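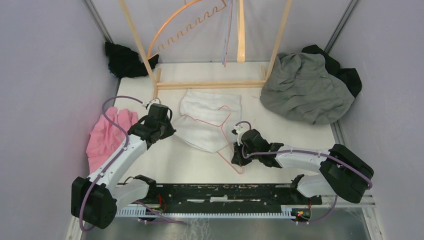 Clothing that has been given away deserves to be handled with the same care as clothing that is offered for sale. That principle is widely accepted and seldom practised. In most sorting rooms a shirt or a blanket passes from sack to shelf in seconds, and its condition is judged by whoever happens to be nearest. A plain white table, with one white cloth or garment spread mostly flat and a thin pink hanger laid upon it, represents a better standard. The creases can be seen. So can the outline, and the decision to hang or to fold may be taken with the whole article in view.

At Stonora, where this author advised on the reception of household textiles, the rule adopted in May was simple: one article on the table at a time. Rostam Ansari, who drafted it, allowed 68 words for the entire procedure and used fewer. Objections were raised on grounds of speed, and they were fair. The rule costs time — a sack that was once emptied in 6 minutes now takes 25 — and managers should say so openly.

The harder question concerns plain cloths. A grey cloth lying crumpled and folded across a table offers little guidance as to its proper shape, and staff are tempted to roll it up and move on. It should be taken by both sides and opened out before any fold is attempted.

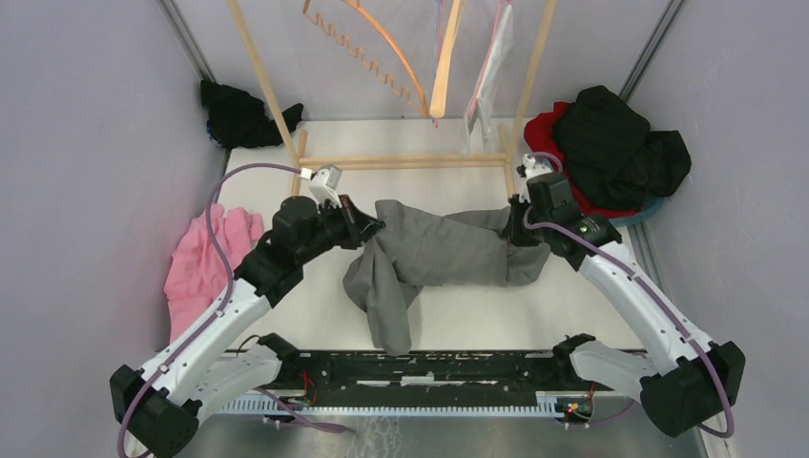
The case for fewer hangers

Hangers are too readily treated as the respectable choice. Knitwear and heavy cotton are better folded, and a crowded rail hides more than it displays.

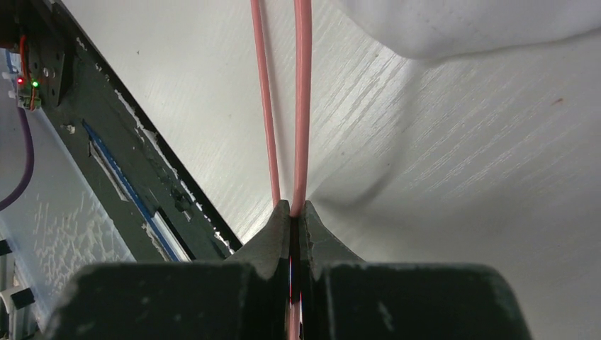 Stonora now limits each rail to nine garments, and other centres would do well to consider a limit of their own. The remainder should be folded and stacked with the fold facing outwards.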